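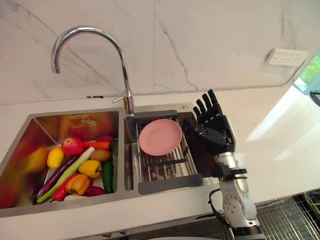 Figure 1. Double sink with artificial produce in the left basin.

Kitchen Work, Basic Level
Unit 4: The double sink and the handling of produce
Handout prepared by Natsumi Chiba, Akinbridge evening program

1. Purpose of this unit

In the last unit we studied the cutting board and the knife. Now we go one step back, to the moment when the vegetables arrive in the kitchen and must be washed. Many students told me they never learned this from anyone. They put everything under the faucet together, and then they look for a place to set it down.

Please read the handout before class and bring your apron. We begin with the artificial produce and continue with real produce after the break. With the artificial pieces you can repeat the same movement many times, and an apple that falls on the floor is not wasted.

2. Words you need

Basin: one bowl of the sink. A double sink has two.
Deck: the flat metal part behind the basins, where the faucet usually stands.
Gooseneck: a faucet with a high curved spout. It leaves more room under it for a large pot or a colander.
Backsplash: the wall covering behind the counter. It protects the wall from water.
Seam: the line where two surfaces meet, for example backsplash and countertop. Dirt likes to stay there.

3. Dividing the work between the basins

Choose one basin for the unwashed produce and the other for rinsing. Carla Rizk, who taught this unit before me, always asked her students to say aloud which basin is which. I kept this habit. It feels a little childish the first time, but when two people share one sink it prevents most of the confusion.

Before you start, wash both basins with hot water and detergent and rinse them well. Wash your hands also. Use a clean colander for the rinsed pieces, so they do not lie directly on the drain.

Turn the spout before you open the water. If you turn it while the water runs, you will wet the counter, your sleeve and maybe your neighbor.

4. Order of washing

We sort first and wash second. My order for a mixed load is:

Fruits with smooth skin, such as apples and lemons.
Round vegetables with thin skin.
Carrots.
Potatoes, always at the end.

The potato carries the most soil. If you wash it first, you must clean the basin again before the apple. Carrots need a brush too, mainly near the top where the leaves were. A lemon should be washed even when you want only the juice — the knife passes through the peel and takes everything from outside to inside.

Do not use soap on food. Running water and a clean hand or brush are enough for the exercises in this course. 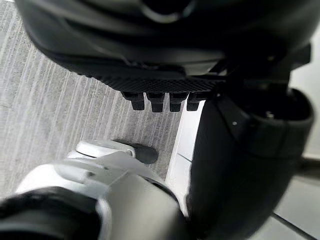
Should leafy greens be washed in the same way as carrots and potatoes?
Leafy greens need a different method. Separate the leaves, put them in a large bowl of cold water, move them gently and lift them out, so that the sand stays at the bottom. Change the water and repeat until no more sand comes.

5. Drying and putting away

Shake the colander over the rinsing basin and wait a short time. After this, spread the pieces on a clean towel, with some space between them. Produce that goes to storage should be dry. If you plan to cook later in the week, it is often better to leave potatoes unwashed and wash them on the day.

Walid Chamoun asked in the spring course if a drying rack for dishes can be used. It can, if it is clean and no raw meat was near it.

6. Care of the steel and the stone

Stainless steel is strong but it shows scratches. Use a soft sponge and follow the direction of the brushed lines. Wipe also the base of the faucet and under the small handle, where lime collects.

Marble is more delicate than it looks. Lemon juice and vinegar can leave dull marks on it, so wipe any drops at once with a damp cloth. Never use a cleaner with acid on marble. For the countertop, ask what material it is before you choose the product. 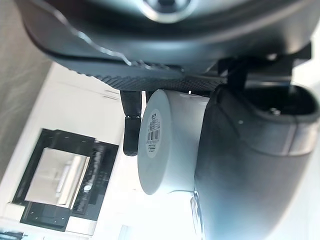 How can I keep the sink free of white water spots?
Dry it with a soft cloth after the last rinse, while the water is still fresh on the metal. Old spots on the steel can be removed with a little diluted vinegar, but keep it away from any marble and rinse well.

7. Exercise for pairs

Partner A sorts the artificial produce by the order in section 4. Partner B moves each piece to the rinsing basin and names it in English. You have 4 minutes, then you exchange the roles. Write down which piece you hesitated on. We will discuss your notes together.

For next time: read Unit 5, "Peeling," and bring one carrot and one potato from home, both unwashed.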